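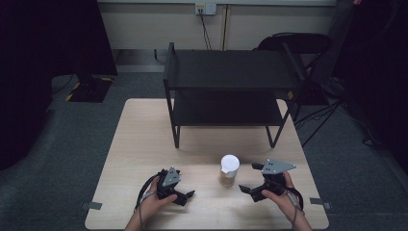

The cup and the two-tier shelf, with both hand grippers in use

Our workplace is bringing in shelf robots and I'm the one who has to teach them. How do I keep my crew on board?

Posted by Lello on 2nd March

Hello everybody, and thank you in advance for reading, because I know I tend to go on a bit. I've been a shift lead at a place that puts together drinks and snack orders for offices and waiting rooms. We've got 30 people on my shift, and most of them have been there longer than I have. It's steady work, it's not glamorous, and I'm fond of it.

Back in September we were told that part of the line, the bit where cups get picked up and set onto little shelves for the carts, is going to be done by a pair of robot arms. Before that can happen, somebody has to show the thing how it's done, over and over, using hand-held grippers like the ones in my picture. You hold one in each hand, you do the job with the jaws, and all of that gets recorded and used for training. I was asked first and I said yes, and now I'm supposed to pick 2 more people from my shift to do it with me.

The job itself is fine, even sort of pleasant once you settle into it. You've got your table and your shelf, and a clear cup with a white lid, and you get to work. My wrists were sore the first week and they're better now. What I can't settle is the mood in the break room. A couple of folks have stopped chatting when I come in. One of the older hands asked me, quite kindly, whether I knew I was training my own replacement, and I didn't have a good answer – I just said I'd find out, and then I didn't sleep much.

Management says no jobs will go this year. They haven't said anything about next year. So what I'd like to know is, has anybody here been through this? How did you talk to people about it? And is it fair of me to ask two of them to come and do the recording, knowing how the rest feel?

Teixeira

Oh, I do feel for you. I was in almost your exact shoes at a bakery supply warehouse, and I'll tell you how it went for us, the good and the bad.

First thing, don't pick your two people. Ask who wants to do it, put it up on the board for a good while, and let anybody try it for a morning before they decide. I chose mine myself, the two quickest packers I had, and it looked to everyone like I'd picked favorites. It took me ages to live that down. When we opened it up later, the ones who came forward weren't the ones I'd have guessed at all, and a few of them were lovely at it, very patient and even. Fast packers tend to rush, and then half of what they record gets thrown out.

Second, get the terms on paper. Is it the same rate of pay? (Ours was lower to begin with, if you can believe it, as they'd put it down as light duties.) How long is a session? We ended up with 16 minutes on the grippers and then a proper break, and that was about right for hands and wrists. Who covers the spot on the line while your people are off at the table? If it's just everyone else working harder, then you've found one reason they go quiet when you walk in.

Third, and I say this gently, stop carrying management's message for them. You don't know what happens next year, so say so in those words. "I don't know, I've asked, and I'll tell you when they answer." My crew forgave me for not knowing. They were a lot slower to forgive me for the time I said it would all be fine.

As for what changed in the end, the arms took over the dullest stretch of the work, and they were slow, and they needed somebody standing near them for a good long time. Some of our people moved across to that and liked it. We did lose the evening shift's extra hours though, and for a few families that was real money. I won't pretend otherwise. Ask about the overtime as well as the jobs, because they're two separate promises and you've only been given one of them.

Let your older hand have a go with the grippers, too. Ours spent a whole morning telling the engineers they'd set the shelf at a silly height, and they moved it for him.

Bedton

get it in writing. all of it. "no jobs this year" isn't worth much on its own

Plallo

I'm coming at this from the other side, as I've been one of the people doing the recording and not the one in charge. I agree with nearly everything Teixeira wrote, especially the part about breaks.

The only thing I'd add is to ask what's being recorded and who gets to see it. Some of us worried that our speed was being tracked and would be used against us later on. When we asked, we got a plain answer that the recordings were for the robot only and wouldn't go in anybody's file, and after that people relaxed a good deal. Our target was 100 good recordings per task, posted where we could all see it, and I found that easier than an open-ended "keep going."

Is it fair to ask them? I think so, if they're free to say no and nothing happens to them when they do. I said no the first time around and yes the second, and my lead was decent about it both times. I still remember that.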